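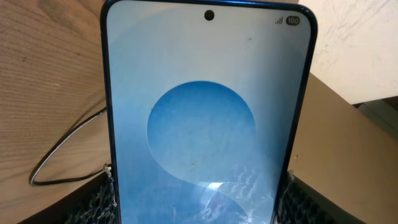

When does the Garari print show open? It opens in October, and entries are being taken now.

The gallery has hung 127 prints from its members in the front room until then. The open call drew 1611 submissions last year, and Evelien Verschueren will select the work again. Each photographer may send up to 300 words of text and two prints, unframed. Pamico is printing the catalog.

Drop-off is at the side door until 5 p.m.

Comments

Szymon Chmielewska: Are cyanotypes OK or only silver prints?

Hicham Shehata: Any process, they took my gum prints last time.

M. Tanui: Looking forward to it. Parking is bad so come early

Contact | © Garari | Back to top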